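Sheet metal, paint, and the storage shelf

My basement shelf holds paint, and for a long time it held most of it badly. In August I went through every can and wrote down what had failed and how. These notes are mainly for my own use, but a few people have asked about storing leftover latex, so I am putting them up.

The house was painted in stages by the previous owner, who used two lines: Stodik for the walls and Praltine for trim. Both are water-based. The colors have been discontinued, so what is on the shelf is what there is. Matching by scanner has been acceptable on the walls and poor on the trim, where the sheen never comes out the same.

Of the full-size cans, the ones stored on the floor did worst. The rust began at the bottom seam, where the can touched the concrete, and worked upward. The second place was the lid channel. Paint left in the channel holds the lid off its seat, air gets in, and the bare metal under the paint starts to go. Once flakes drop into the can, straining will take them out, but in my tests the strained paint left small brown dots on white trim after a few weeks. I no longer use paint from a can with rust on the inside wall.

Freezing was the other problem. The north wall of the basement is uninsulated, and the shelf used to stand against it. A latex paint that has frozen and thawed can look normal on top. Stir it from the bottom. If it comes up in curds, like cottage cheese, and does not smooth out, it is finished. I had two of those. One more was lumpy at first and recovered with stirring, and I used it inside a closet, where it has held up.

What I do now:

Wipe the channel before closing the can. A cheap chip brush gets most of it.

Lay plastic wrap over the opening and set the lid on top. Tap it down with a rubber mallet and a block of wood. A hammer directly on the lid bends the rim, and a bent rim never seals again.

If the can is less than a third full, move the paint to a glass jar with a plastic lid. Fill it close to the top. The volume of air matters more than the quality of the lid.

Label the side, never the lid. Lids get swapped. Mine say room, surface, sheen, and the month it was last opened.

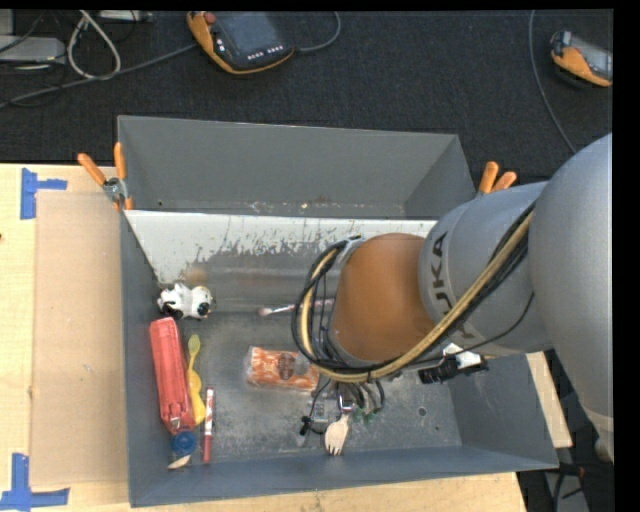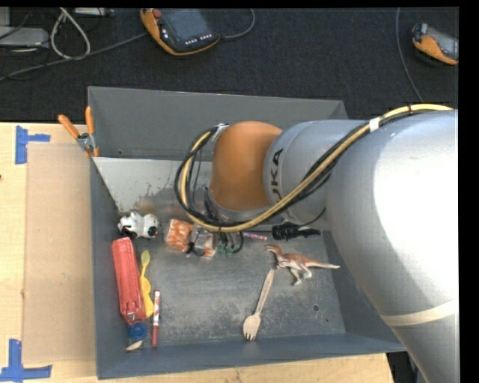
KUKA arm over the metal bin, two views.

The advice to store cans upside down is repeated a lot. The theory is that the paint seals the lid from inside. I tried it with 4 cans of Stodik wall paint over one winter. Three were fine. The fourth had a slightly bent rim and leaked down the shelf upright onto a box of furnace filters. The three good ones also had a skin on the side that became the top when I turned them over, so nothing was gained. I store everything right side up.

Setsuko Okabe wrote to me after my earlier post on primers and suggested shellac on the outside of the bottom seam. I brushed it on the remaining Praltine cans. It is too soon to say much. The shellac is intact and the seams look the same as they did when I started.

The shelf itself is now on an interior wall. It is a Gelia steel unit, 30 inches wide, with the lowest level raised on scrap lumber so that no can sits near the slab. I lined each level with hardboard, smooth side up. Wire shelving would allow more air under the cans, but small jars tip on it.

For disposal, our county takes oil-based paint at the hazardous waste site and wants latex dried out first. Kitty litter works and so does the hardener sold for the purpose. The Ntuli hardener I bought set a half gallon in under an hour. Litter took 3 days with the lid off and had to be stirred twice. For a large amount I would pay for the hardener. Check your own county's rules, as they differ on whether the lid should be on or off at pickup.

Still to do: the spray cans, which are in a separate box and have not been sorted at all, and a quart of porch enamel with no label that I have not been able to open.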